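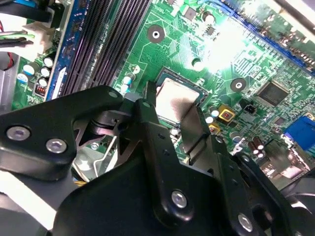
What is the right amount of thermal paste for a desktop processor?

A single dot the size of a small pea, placed in the center of the heat spreader, for any chip of ordinary desktop size.

Lists > Hardware Upkeep > Archive > May 2021 > Paste amounts and repaste intervals

Subject: Re: Paste amounts and repaste intervals

The two lines at the top are the wording I propose for the list FAQ. The current entry runs to several paragraphs and contradicts itself on spreading. Replies to the earlier message follow, with the original text quoted.

> We look after 30 desktops in two rooms, all Morkodon mid-towers with
> the stock down-draft cooler. The old instructions say to spread the
> paste with a card until the whole lid is covered. The new tube from
> Skinner says to use a dot and let the cooler do the work. Which is
> it? Two of us have been doing it differently and the temperatures
> look the same to me.

They look the same because they are the same, within what a board sensor can resolve. The paste fills the small gaps between two metal surfaces that are not perfectly flat. Once those gaps are filled, the extra paste is pushed out to the sides by the mounting pressure. A spread layer and a dot end up at nearly the same thickness after the cooler has been tightened and the machine has been warm a few times.

The practical difference is air. A layer spread with a card has ridges, and ridges can trap bubbles when the cooler comes down flat on top of them. A dot flows outward from one point and pushes the air ahead of it. The spread method is not wrong, but it takes longer and depends more on the person doing it. With two people working on the same set of machines, I would pick the dot and write it down.

The exception is a large lid. For the long rectangular server parts a single dot will not reach the corners. Use an X from corner to corner, or follow the pattern given by the cooler maker. None of your desktops fall in that group.

> How clean does the lid have to be? After wiping there is nearly always
> a gray film left that does not come off with a dry cloth.

Do not use a dry cloth. Use isopropyl alcohol, 90 percent or better, on a lint-free wipe. Fold the wipe, make one pass in one direction, refold to a clean face, repeat. Going in circles moves the old paste to the edge of the lid and down into the socket frame, where it is much harder to remove. Coffee filters work if you run out of wipes. Paper towels leave fibers.

A faint stain that remains after two clean passes can stay. What you want gone is anything you can feel with a gloved fingertip. Do not scrape with metal, and do not use the abrasive pad that ships in some cooler kits. Let the alcohol dry fully before applying new paste — a minute is plenty at room temperature.

Clean the base of the cooler in the same way. People forget this side. The Hallier tower coolers have exposed heat pipes in the base with narrow grooves between them, and old paste packs into those grooves. A wooden toothpick wetted with alcohol gets it out. On those coolers I also use slightly more paste than the FAQ line says, to make up for the volume of the grooves.

> The cooler would not come off one machine and I ended up pulling the
> processor out with it, with the socket lever still down. The pins seem
> fine. Was that luck?

Partly. It is a known hazard on sockets where the pins are on the processor and held only by side friction. Old paste hardens and grips the lid harder than the socket grips the pins. Run the machine under load for ten minutes before shutting down, then remove the power cord, release the cooler clips, and twist the cooler a few degrees each way before lifting. Twist first, lift second. If it will not twist, do not pry with a screwdriver against the board. Warm it again.

On sockets with a metal load plate over the edges of the lid, the processor stays where it is, and the thing to protect is the contacts underneath. Leave the processor in the socket for the whole job unless you have a reason to take it out. There is nothing on the underside that needs attention during a repaste.

Check the pins on the one you pulled before you close the matter. Hold it level at eye height and look along the rows in both directions. A bent pin shows as a break in the line.

> How often should this be done? The schedule we inherited says every
> January.

That is too often. Each removal carries some risk to the socket, the clips and the mounting screws, and a yearly repaste on a desktop that never runs hot gains nothing. I would go by temperature instead of the calendar. Record the idle and full load readings after a fresh application, along with the room temperature, and repeat the same test once a year. If the load reading has risen by more than 5 degrees Celsius with the same room temperature and a dust-free cooler, repaste. If not, leave it alone.

Clean the dust out before you run the test. Most of the machines reported here as needing paste had a blocked heatsink. The fan filter on the Morkodon case is behind the front panel and is easy to miss.

For reference, the log I keep for the Trollness site now has 1,518 entries, covering cleaning, paste and fan replacements. Very few of the paste entries led to a change large enough to matter, and those were nearly all machines more than four years old that had never been opened.

> Does tightening order matter on the four-screw brackets?

Yes. Start all four screws by hand, two turns each, then work diagonally, a half turn at a time, until they stop. Tightening one side fully tilts the cooler and squeezes the paste toward the other side. If that happens, take it off, clean both surfaces and start over. Do not reuse paste that has been pressed once.

One correction to the existing FAQ while it is open. It says any paste can be stored for years. The tubes I have kept past two years separated into oil and solids, and I now mark the opening date on the cap. Store them capped, tip down, away from heat.

If there are no objections I will replace the FAQ entry this week. The attachment limit on the list is still 400 KB, so please put temperature logs in the shared folder and post the path only.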